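Vakthorpe Open Day Working Group
Minutes of the meeting held November 15, 2023

Present: Myfanwy Lewis (chair), Lambros Petridis, Lempi Keskinen, Uchenna Tamuno (minutes)
Apologies: Subira Rotich, who sent a list of objections in her place

1. Previous minutes
Agreed, after Lambros asked for "shambles" to be changed to "delay".

2. Report on the open day
Myfanwy reported 127 visitors against 35 expected. The biscuits had been bought for 35. The hand-held gripper was far and away the most popular demonstration, and the queue for it blocked the corridor until Lempi started a second one going the other way. The talk on safety was attended by 5 people, two of them speakers.

Lempi felt the sessions ran too long. Visitors were told they could have a short go and took this as an opening offer. Lambros said the introduction was also too long. It was pointed out that Lambros gives the introduction.
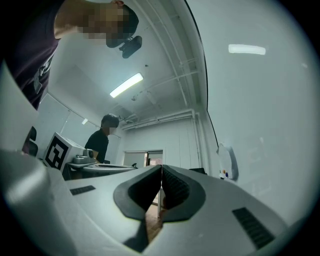

Does a visitor need any training before trying the gripper? A few minutes with one of us is enough, provided they listen for some of it.

3. Visit from Hyvönen
A party from Hyvönen would like the same demonstration in December. Subira's note says the room is too small, the date is too near Christmas and the coffee is a disgrace. The meeting accepted the third point. Lempi to offer two dates — mornings only.

4. Money
Fovby has quoted 700 for printed signs. Uchenna noted that last year's signs are still in the cupboard and still say "This way". Agreed to use those.
Action: Uchenna to find the cupboard key.

5. Any other business
Lambros proposed a leaflet. Myfanwy asked who would write it. Lambros withdrew the proposal.

Next meeting to be fixed once Subira has replied to the email about fixing it.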